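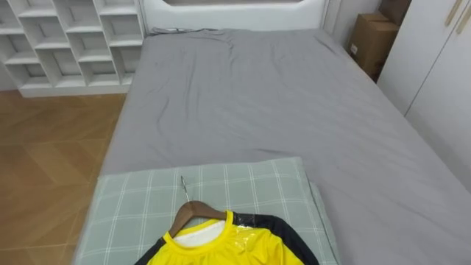 Breken 轻型肩甲（外接手/角卫版）

先把价格放前面，省得大家往下翻：3000元一副，含背板，不含肋骨护板。从XS到XXL一共6个尺码，成人款，青少年的请看另一个页面，别拿XS给孩子凑合，胸板的弧度不一样。

我在Paremdale这边打了好几年业余美式橄榄球，位置一直在外接手和角卫之间换来换去，后来膝盖不太行了，就开始帮队里张罗装备，再后来就有了Drolow这个小店。店里的肩甲我基本都自己穿过，这副Breken是我穿得最久的，从上上个赛季的春训一直穿到现在，所以这一页会写得有点啰嗦，大家多包涵！

先说它适合谁。外接手、角卫、安全卫，还有跑得比较靠外的跑卫，都可以放心买。四分卫也有人穿，但我建议四分卫去看同系列的QB版，肩帽剪得更短，抛球的时候手臂抬起来更顺。线上的兄弟们（进攻线、防守线都算）就别买这副了，真的，它的胸板对你们来说太薄，每一档都要顶人的位置应该穿厚一点的。上个月还有一位打中锋的朋友非要买，我在电话里劝了他半天，最后给他换了另一款，他现在穿得挺开心。

重量和活动范围

这副肩甲的肩帽分上下两层，上面那层小，下面那层能跟着手臂转。我第一次穿的时候，最明显的感觉是举手接高球不卡脖子。以前穿老款，手一举过头，领口那圈就往下巴上顶，头盔也跟着往前歪，接完球还得自己用手扶一下。换成这副之后基本没有这个问题了，前提是尺码要对（下面会讲怎么量）。

内衬是开孔的泡棉，外面包一层网布，可以整片拆下来。夏天训练真的差很多，七月份那几次下午的训练，我们几个穿老款的队友胸口全是闷出来的痱子，我的情况好不少。当然热还是热，肩甲嘛，没有不热的，别指望它像穿背心一样。
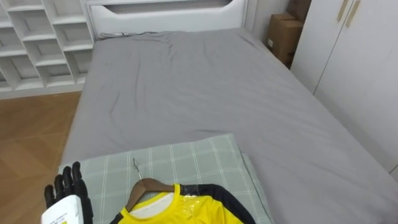
卧室里的灰色床和白色床头板

怎么量尺码

肩甲看两个数：肩宽和胸围。肩宽是从左肩关节最外侧的那块骨头，量到右肩同一个地方，软尺走背后，贴着衣服但不要勒。胸围就是腋下一圈，正常呼吸，别憋气也别挺胸。这两个数如果落在不同的尺码里，以肩宽为准，胸围可以靠两侧的松紧带来调。

拿我自己给大家当个参照：身高176，偏瘦，穿M，两侧带子收到倒数第二格。身高其实对肩甲影响不大，很多人一上来就报身高体重，我还是得追着问肩宽，所以下单的时候麻烦直接在备注里写上，能少来回好几条消息。

收到货以后怎么判断合不合身？穿上，前面的绑绳系好，两边带子扣好，然后请人站在你面前，抓住胸板上下拉一拉。如果整副肩甲跟着窜来窜去，那就是大了，或者带子太松。再把两只手举过头顶，做一个接球的动作，领口不应该压到脖子。最后看肩帽，下层的边缘应该刚好盖住三角肌，露出来一大块就说明小了。试穿请在室内，别戴着头盔到草地上滚一圈再来跟我说要换，这种我真换不了。

Hélène Morin（Alemneh队的装备教练，我的肩甲尺码就是跟她学着量的）还教过我一个办法：穿好以后原地弯腰摸脚尖，站起来，看肩甲有没有自己回到原位。如果后背板翘着下不来，多半是背后的绑绳系得太紧。这个问题我自己也犯过，整整一个赛季都以为是尺码错了……

绑绳和扣具

出厂的时候前后绑绳都是穿好的，后背那条建议第一次穿的时候调一下，之后就不要动了，平时穿脱只解前面。两侧是T形钩加松紧带，钩子是塑料的，结实程度我给中上。我那副断过一个，是被人踩断的，换一个新的几分钟就搞定，店里有单卖，备用的带子也有。买肩甲的时候顺手拿一包钩子放在包里，比赛日少一件烦心事。

有朋友问过能不能加肋骨护板，可以，胸板下缘预留了孔位，Breken自家的护板直接拧上去就行。别家的孔距不一定对得上，我试过两个牌子，一个能装，一个要自己打孔。自己打孔的话质保就没了，这点先说清楚。

清洗

内衬拆下来，30度温水手洗，用一点中性洗衣液，冲干净以后摊开阴干。不要放烘干机！泡棉会缩，缩了以后魔术贴对不上位置，神仙也救不了。外壳用湿布擦就好，草渍比较顽固的地方用旧牙刷刷两下。训练完不要直接塞在后备箱里过夜，这句话我对队友说了无数遍，没几个听的，所以我们队的车一打开都是那个味道，懂的都懂。

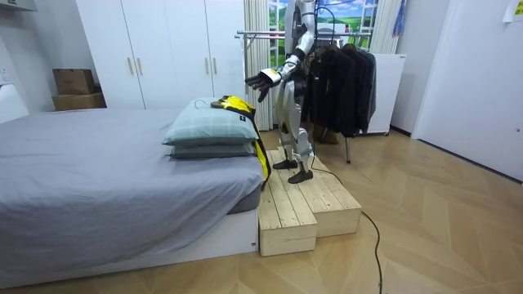 人形机器人，右手悬在枕头上方

跟老款比有什么变化

老款我也卖过，现在店里只剩两副L。新款主要改了三处，一是领口开得更宽，二是后背板缩短了，弯腰压低重心的时候不会顶到后脑勺下面的头盔边，三是内衬从胶粘改成了魔术贴，可以拆。第三点我最喜欢，老款内衬脏了只能整副拿去冲，晾两三天都干不透。

缺点也说一下。新款的网布容易勾丝，尤其是跟手套的魔术贴放在一个包里的时候，我的左胸那块已经毛得不像样了，不影响使用，就是难看。另外目前只有黑白两种颜色，反正外面要套球衣，我觉得无所谓，但真有人为了颜色没买。还有一个，肩帽边缘的包边在低温下会变硬，冬天早上第一次上身会觉得有点硌，跑几圈就好了。

球衣怎么配

因为这副肩甲整体比较贴身，球衣可以选小一号的，紧一点对方不好抓。如果你们队的球衣是统一定的大码，可以在肩甲外面贴双面胶带，把球衣粘在胸板上，职业的也这么干。第一次穿紧身球衣请找个队友帮忙拉后背，我自己一个人在更衣室里卡住过，两只胳膊举着下不来，最后还是隔壁打飞盘的同学把我解救出来的。

发货和退换

现货尺码当天下午四点前下单当天发，S和XL经常缺，缺货的时候页面上选不了，想等的话给我留言，到货我一个一个通知。没有上过场、绑绳没有剪过的，可以换尺码，换货运费一人一半。外壳开裂在质保范围内，泡棉和网布属于耗材，不在里面。整队一起买的，先把每个人的肩宽和位置列个表发给我，我帮你们挑，价格也好商量。

在Paremdale本地的朋友可以直接过来试，来之前打个电话，我有时候在球场那边，店里没人。试穿的时候带上自己的头盔，领口和头盔之间的空隙光看肩甲是看不出来的。

配件（单独下单）：肋骨护板、后背加长板、T形钩、松紧带、替换内衬、前绑绳。替换内衬请注明尺码。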